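Basdale Kitchen Set: data card

Basdale is a set of simulated demonstrations of one robot arm working at a kitchen island. It was made for training policies that pick things out of a bowl, or move them about inside one. Everything in it is rendered. There are no real-world recordings in this release.

Maintainer: Irfan Malik
Simulator scenes: Karpenko kitchen pack
Teleoperation tool: Bukis
Release month: February

What is in the release

There are 985 episodes in the training split. The held-out split is separate and uses the same kitchen with different starting positions for the objects. Each episode has a language instruction, joint positions, gripper state and synchronised video from 4 cameras. Episodes run to 600 steps at most, and anything longer was stopped by the tool and thrown away.

The wrist view is the one most people will want first. It sits close to the gripper pads, so the bowl fills much of the picture once the arm is down, and an object near the pads can run out of view on one side. Curved yellow objects are the worst for this.
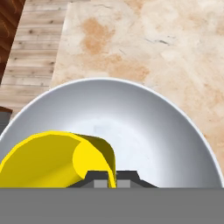 We kept the wrist view at the same resolution as the others. An early version cropped it to the area between the pads, and policies trained on the crop lost track of the rim and knocked into it on the way out. If you want a crop, make it at load time and keep the full view as well.

Object models come from Dedov and are low in detail. Edges look faceted at close range. We left them that way so that the scenes load quickly on a single graphics card.

How episodes were collected

Operators drove the arm through Bukis with a hand controller. Before each episode the scene was reset and the object positions drawn again from a fixed range. The operator read the instruction, did the task and marked the result as success, failure or unsure. Irfan went through all the unsure ones and either gave them a label or removed them.

Failed attempts are kept in a separate folder. They have the same fields as the rest and can be used for training a success classifier. 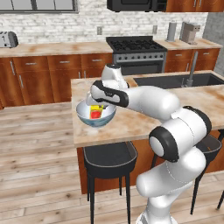 Reading time: 4 minutes

Known problems

Small packages standing on end are often hidden by the gripper in the room views. Use the wrist view for these.

Lighting is the same in every episode. Policies trained only on this set should not be expected to cope with shadows or a change of lamp.

Instructions were written by a small group and repeat themselves. "Pick up" is used far more than "take" or "grab".

Loading

Run the fetch script, then point the loader at the folder it makes. The loader caches up to 2,000 frames in memory. Lower this with the cache option if your machine struggles.

Please report broken episodes on the issue tracker with the episode number and the camera name.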